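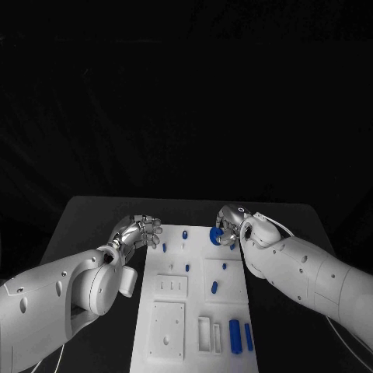
A task board, also called a work board or fixture board, is a flat panel carrying pegs, posts and sockets on which loose parts are placed, removed or fitted together. Task boards are used in assembly practice, in tests of handling skill and as teaching aids in workshops.

Layout

The panel is usually a plain rectangle laid flat on a table. White is a common colour, as it shows up small parts well. Fixtures stand on the upper face, and the loose parts are often rings, which go over a peg, or cylinders, which go into or onto a holder. Parts may be given a strong colour such as blue to set them apart from the board — a habit taken from older sorting toys.

The Bruvis pattern, drawn up in Caltport, has 7 fixtures on a panel 432 mm wide. The later Menon pattern has 4, set further apart.

Use

A part is picked up, brought over its fixture, lined up and lowered. Rings are generally thought the easier shape, as they can be gripped at the rim from several sides. Cylinders need to be held upright, and a tight fit will jam if the part is tilted. Some exercises call for both hands, one working close beside the other.
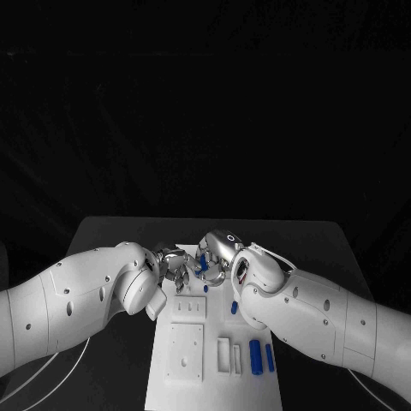
Flusgate, writing on the article's discussion page, objected that rings are easier only on tall pegs, and that on short ones they slide off as soon as the board is knocked. The wording has been left as it stands until a source is found.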